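27 octobre 2021

Repris le tissu imprimé, celui du paysage : ciel cyan, lisière sombre, collines roses et violettes. Il occupe presque tout le plan de travail.

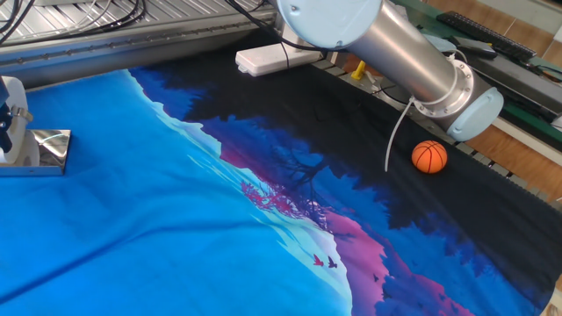 Je n'ai toujours pas tranché entre rideau et tenture. Un rideau suppose des fronces, et les fronces mangent le motif. Avec un arbre rose et un arbre nu aussi proches l'un de l'autre, le moindre pli les superpose. Une tenture à plat garde le dessin entier mais demande une tringle haute et une basse, donc deux fourreaux, donc de la longueur perdue. Les deux oiseaux, le rouge et le bleu marine, sont imprimés assez près du bas. Si l'ourlet remonte trop, ils finissent pliés derrière.

Relevé du mur : 110 cm entre le montant de la bibliothèque et l'angle. L'étiquette de Skenex donne un retrait de 2 % au premier lavage, sans préciser le sens. Je compte donc 2 % dans les deux sens et je lave avant la coupe. En août j'avais coupé la doublure de la chambre avant lavage, elle rebique encore à gauche.

Fils : le bleu nuit convient pour la partie forêt, pas pour le ciel. Changer de couleur au milieu de l'ourlet fait un nœud visible au passage, exactement là où la bande blanchâtre, la brume, suit la cime des arbres. Essai à faire sur une chute avec un gris clair d'un bout à l'autre. J'ai 52 m de gris sur la bobine entamée, suffisant pour les essais, trop juste pour l'ensemble. À commander chez Todix avec les aiguilles de 80.

Repassage : fer moyen, sur l'envers, pattemouille. Les faux plis partent en diagonale et je soupçonne le pliage d'origine. Le colis de Dresden était arrivé comprimé dans une pochette trop petite – 58 g d'emballage pour un tissu de cette taille, c'est peu. Ne pas tirer en biais pour rattraper, le droit-fil bouge et l'image avec. Poser, laisser détendre, repasser ensuite.

Point resté ouvert : la lumière. Côté fenêtre, le ciel cyan pâlira plus vite que la forêt, ou du moins se remarquera davantage. Je pourrais accrocher le tout avec la partie sombre vers la vitre, mais le dessin n'est pas réversible et le sens est imposé par les arbres. Reste la doublure. Le coton écru d'Odoi est assez dense et je connais son comportement au lavage. Il alourdit l'ensemble, ce qui arrange le tombé et dispense peut-être de la tringle basse.

Si la tringle basse disparaît, un seul fourreau en haut et un ourlet simple suffisent. Les oiseaux sont alors dégagés. Je penche pour cette version.

À faire demain : lavage à 30, séchage à plat, nouvelle mesure dans les deux sens, noter l'écart au crayon sur la fiche. Pas de coupe avant. Vérifier aussi l'équerre du mur, l'angle m'a paru ouvert en prenant la cote du bas.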